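Dravora Suite, Ground Floor Lounge
Gallery 12 of the Mercado House furnishing record

Gallery menu: Hall — Lounge — Dining room — Landing — Stores

The lounge is furnished with the Dravora suite, supplied by Grutirov and entered in the record under 2343. Cleaning notes and the fabric reference follow the pictures.
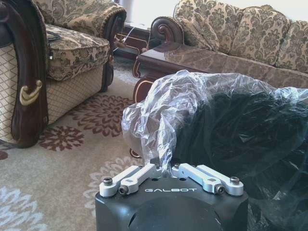 Carved armchair with the matching sofa. Brass-coloured ornament on the front of the wooden arm; bundle in clear film, with dark material inside.

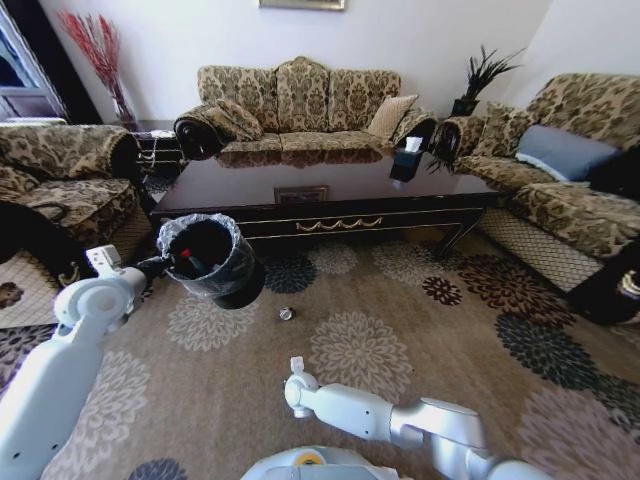 Three-seat sofa, side seating and coffee table, with the waste bin and its clear liner. Bottle cap on the carpet.

Upholstery

Fabric reference: Seko 342, brown damask on beige. The same cloth was ordered for all seats in the suite. A spare length is held in the stores, rolled on a tube and kept out of daylight. It must not be folded, as creases in this weave do not drop out with hanging.

Vacuum with the soft brush head at low suction. Work along the pattern repeat and finish at the seams. Crumbs collect where the seat meets the inner arm, and the narrow nozzle should be used there with the guard fitted. Turn loose cushions when the seats are done. The plain and blue-grey ones have removable covers and go in a cool wash; the patterned covers are cleaned by hand with a damp white cloth.

Spills are blotted from the outside inwards. Do not use the carpet spray on the seats. It leaves a pale ring on the beige ground, and the only remedy found so far has been to dampen the whole panel evenly and let it dry with the doors open.

Show wood and fittings

The arms and carved parts are finished dark. Dust with a dry cloth, using a clean paintbrush in the carving. Wax is applied once a year, sparingly, and buffed after 60 minutes. The brass-coloured ornaments are wiped dry and nothing else. Metal polish creeps under the edges and dries white against the wood, where it has to be picked out with a cocktail stick.

Check each ornament by hand for movement. A loose one is taken off, bagged with its pins and labelled with the seat and side it came from. Left and right are always recorded from the sitter's position.

Coffee table

The top has a gloss finish and marks easily. Cups stand on mats. Clean with a barely damp cloth followed by a dry one, in straight passes along the length. Lift objects clear of the surface when moving them; the tissue box and trays have felt pads underneath, and a pad that has picked up grit will scratch as badly as bare plastic.

The gold trim along the apron is wiped lightly in one direction. The framed inset panel in the top is cleaned with the rest, but liquid must not stand along its edge. Any lifting there is to be noted in the log on the same day.

Floor

Carpet: beige ground with large flower medallions in grey, black and rust red. The pattern hides small litter well, so the floor is checked on foot before the vacuum is brought in. Caps, pins and coins go in the bin or the found-items tray. A metal cap in the brush roller cost us a drive belt last winter.

The small lattice rugs under the side seating are lifted at one end only and folded back on themselves. They do not need to come out from beneath the seats except for the yearly clean. Check the carpet underneath for colour transfer while the rug is back.

Waste bin

The bin takes a clear liner, folded over the rim all the way round with enough turned down to stop it slipping. Empty daily, late afternoon for preference. Pull the liner up by the folded edge, gather, twist and tie outside the bin. Wipe the inside of the bin if there has been any leakage, and dry it before fitting the next liner. Liners are the Seko light grade; the heavy grade is too wide for this bin and bunches at the top.

Plants and decoration

The potted plant between the sofas is watered in place with the long-spout can. Wipe its leaves from the base towards the tip, as the points are stiff. The red branches in the corner vase are dusted with a hairdryer on the cold setting. Hold the vase steady with the other hand — the side table is light.

Record changes

Fabric reference corrected from the supplier's list. Wax interval changed from twice a year to once. Table dimensions still to be entered; the Grutirov sheet gives them for a different top.

Next gallery: Dining room
Back to the furnishing record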